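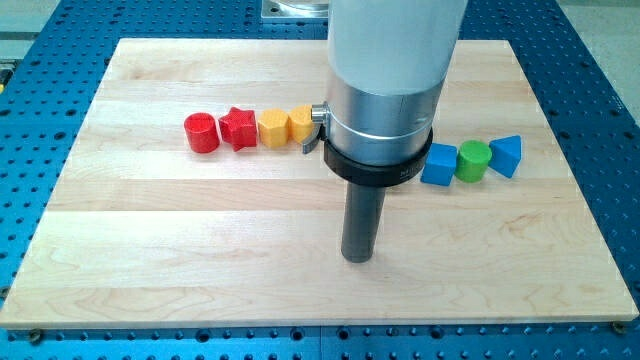

Moving a block across a board is something my four-year-old manages before breakfast, so wake me when it can pack an order, wrote Nabila Chong under our notice for the Gatby open day. I went along on 24th November in much the same mood.

Gatby had its doors open for the afternoon and 27 of us signed in at the front counter. The pitch was that an arm with a plain rod on the end, no fingers, can learn to push coloured shapes wherever it's told. Red star, green cylinder, blue triangle and so on, lined up across the back of a timber board screwed to a blue bench.

Herman Tuhumury ran the session and was fair about questions. I asked how many practice runs sat behind the demo and he said 954, of which 202 were thrown out. He was less keen on my next one – what happens when the board isn't bare, the blocks aren't bright primary colours and the lighting isn't this kind?

“We're working on that” was the answer, and I wrote it down word for word.

Annelies Peeters asked about cost per bench. She was told to email. Leltska, who are paying for part of the work, had a brochure on the counter promising “flexible handling” for small warehouses. I'd want to see a cardboard box or two before I used that phrase.

Next open day is planned for October. Parking is around the back, and the sausage sizzle was cash only.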